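13/10/2023
By Omprakash Awasthi

Flernard today opens Prorkilach, a remote-control teaching program that lets people show a robot arm a task by doing it themselves, one careful move at a time. The first release brings 859 recorded demonstrations, all performed in simulation by operators using a handheld controller, and we're thrilled to get it out the door!

Operators steer the arm from wherever they are, watching through a view that looks straight down past the fingers and a second one set back in the room. The program saves the arm's motion together with both views, ready for training.

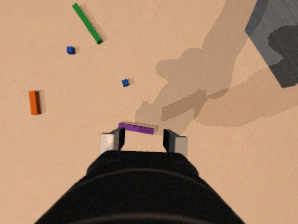
Most new operators need 4 practice runs before their demonstrations go into the collection. After that they work through a list of short tasks: line up with a bar, pick it up, set it down somewhere else. Slow approaches are welcome, and so are second tries. A learning system gets a lot out of watching a person drift a little wide and then correct, so we kept those runs in (all 184 of them).

The simulated room can be changed between sessions. Blocks move, colors change, and the arm can work at floor level or on a table.

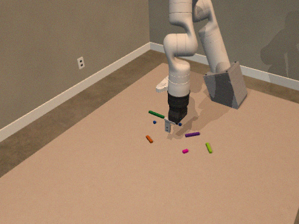 The simulated arm in Prorkilach, with its gripper just above the rug among colored blocks.

Longer objects have been the most fun to teach. A rod held by the gripper reaches well out to one side, and the operator has to think about where the far end is going as well as where the fingers are. The Gromex controller, built by our partners at Chaudhary, gives people fine wrist control for these moves, and it has quickly become the team's favorite way to drive. 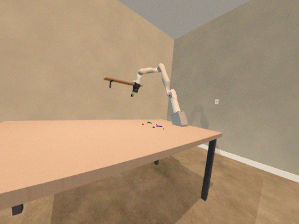
Omprakash Awasthi
Demonstration Lead, Flernard

Rod tasks will make up a bigger share of the next release, planned for December, which adds 500 more demonstrations. We're also adding a replay tool, so operators can look back over a run and trim the start or end before they submit it.

Schools and small labs can ask for access now through the Flernard program desk. New operators get a guided first session, and the practice tasks stay open to them afterward.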